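4.2 Praise, choice and what parents report

Print this page | E-mail this page

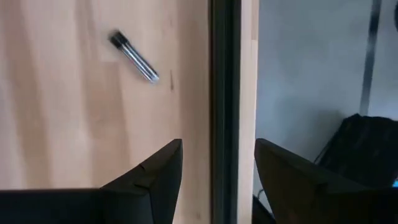

The claim that offering children choices reduces conflict at home has been repeated so often that few papers still bother to cite a source for it. We went looking for one. Most of the trail leads back to parent surveys, and most of those surveys ask the same adult to describe both the method and the result. A mother who has spent a month saying "red cup or blue cup" has good reason to believe the month was well spent.

Our own data give modest support at best. Of the 175 families who began the Plovari program in September, 89 returned a complete set of evening diaries. Those diaries contain 2,713 entries in which a parent offered a choice or gave a direct instruction. Parents rated the choice entries as calmer. When we looked only at bedtime, where the child has little real say in the outcome, the difference shrank to almost nothing.

Figure 4. A small, slim cylindrical object lying on a pale wooden tabletop.

There are several ways to read this. The Munshi handbook, which the program follows closely, would say that bedtime choices were offered badly – too late, or in a tired voice. That may be so, but it is an explanation that can rescue any result. If calm evenings show that the method works and stormy ones show that the parent did it wrong, the diaries cannot tell us much.

A simpler reading is that parents offer choices when things are already going well. A child who is cheerful at breakfast gets asked about toast or cereal. A child who is lying on the hallway floor gets told to put on shoes. The Fovovport group raised this point about their own sample and then dropped it in the discussion, where the usual advice to parents appears without any warning attached.

We also have doubts about praise, which was folded into the same program from week 8. Diary keepers often wrote "praised her, went fine" in one breath, and we could not tell which came first. The Rerkeo coding scheme treats such entries as praise followed by cooperation. We coded them as unclear, and the reported benefit of praise dropped sharply.

None of this means that parents should stop offering choices. It costs little, and many of the families said they liked it. What we question is the step from "we liked it" to "it changed our child" – a step the diaries were never designed to support.

Print this page | E-mail this page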